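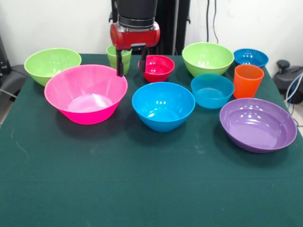
Color and Appetite
Handout 4: How the color of a dish changes the meal

Last session we talked about smell and how much of "taste" is really your nose doing the work. This time we move on to the eyes, and I have to warn you that this is my favorite part of the whole course. Once you start noticing color at the table you can't stop. You will be standing in a cafe line judging the saucers.

Read this before class and bring the worksheet from Handout 3, even if it's half done.

1. Eating starts before the first bite

By the time a spoon reaches your mouth you have already made a guess about what's on it. You guessed from the steam, from the name on the menu, from what the person next to you said, and very much from how it looks. The guess matters! When the food matches it, we hardly notice. When it doesn't match (lemon pudding dyed brown, say) people get confused, and some will report flavors that aren't there at all.

Color is one of the strongest parts of the guess. Red and pink often suggest ripe and sweet. Yellow-green hints at sour. Brown can mean roasted, toasted, rich, or past its best, depending on what you think you're eating. These links are learned, so they differ from place to place and from one family to another. Geeta Bhardwaj, who took this course two years ago, grew up with a bright green sweet syrup at every birthday, and green said "sugar" to her long before it said "lime."

2. The dish counts too

Food is never seen alone. It sits in or on something, and that something has a color. Two things happen.

Contrast. A pale food looks paler on a dark plate's neighbor and brighter on the dark plate itself. Put plain yogurt in a white bowl and its edge nearly disappears. Put it in a deep blue bowl and you see every swirl. The same goes for rice, mashed potato, cauliflower soup, and anything else on the white-to-beige shelf. Strong contrast also makes it easier to see how much you've served yourself.

Carry-over. The feeling we get from the dish can leak into what we say about the food. A dessert in a pink bowl may be called a bit sweeter than the same dessert in a black one. The effect tends to be small and it comes and goes between studies, so please be careful with the big claims you'll meet online. "Blue plates kill your appetite" is a nice headline. The evidence behind it is thin.
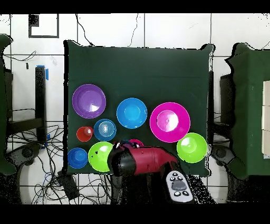
Fig. 1. Plastic bowls and cups in bright colors on a dark green cloth.

The background joins in as well. A color looks different depending on what lies next to it, and a dark cloth makes bright colors look brighter still. Painters have known this for ages and so have fruit sellers, who are wonderful at it. Go look at how oranges are laid out on purple tissue paper. I could stand there all morning.

3. A story from the Nautiyal canteen

Sunita Yadav ran the lunch service at the Nautiyal training center and let us try something there one May. The canteen served 90 lunches a day, all with the same vegetable soup, and for the first half of the month it went out in white bowls. For the second half she switched to orange. Same recipe, same ladle, same price.

The comment cards were a joy to read. With the orange bowls people wrote "creamier" and "warmer" far more often, and 12 of them asked what had changed in the recipe. Lovely! But look for the holes. The weather had turned. Some regulars had figured out that something was going on. And the people who fill in comment cards are a special group (I am one of them, and I would not trust us). Elikem Acheampong wrote up the numbers and put all of these problems on the first page, where they belong. I'll pass his write-up around in class.

4. Try it at home

You need one food, two dishes of different colors but the same size and shape, and at least one willing person. Plain yogurt works well. So does popcorn.

Serve the same amount in each dish, straight from the same tub.
Don't say what you're testing.
Ask for a score from 1 to 10 for sweetness, then for creaminess (or crunch).
Give half your tasters the light dish first and the other half the dark one.
Write the scores down right away.

If the dishes differ in weight or thickness, note that too. A heavy bowl in the hand can make food seem more filling, and then you can't tell which thing did it. Last year Gaurav Chauhan got a huge difference between his two bowls and was thrilled, until we saw that one held the yogurt he'd taken out of the fridge an hour earlier. Best class discussion we ever had.

We'll pool everyone's scores. With 25 of you testing a few people each, we should get a pretty chart out of it, whatever it shows.

5. Words to know

Contrast: how different two neighboring colors look from each other.
Saturation: how strong or washed-out a color is.
Expectation: what you believe you'll taste before you taste it.
Order effect: a change in scores caused by which sample came first.

6. For next time

Read the Stöckli chapter on sound and crunch, pages as marked. Bring something noisy to eat, enough to share, and no nuts please.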